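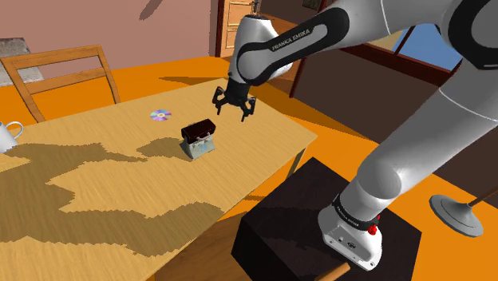
The simulated arm over its table, gripper open, box on the tabletop below.

Lenuța Costache has a theory about robots that never fail, and it is that somebody wrote the scorecard wrong. At Dollico she had one that passed 139 attempts in a row.

"I was so proud," she says. "I told my mother."

The test was a simulated Franka arm lifting a small box off a wooden table. Then a colleague slowed the playback down. On attempt 34 the fingers had gone straight through the lid, the box had shot toward the ceiling, and the checker, which only asked whether the box was higher than before, had written "success."

"Technically it was the best lift we ever had."

The fault was a contact setting, left soft in November to make the runs faster. The same settings file was due to go to the real arm's force limits. "That part I did not tell my mother."

She now caps the lift speed, and a run fails if the fingers and the box overlap at all. The score dropped at once. Of the next 600 attempts, 362 passed.

"Management asked what I broke," she says. "I said, the ceiling record."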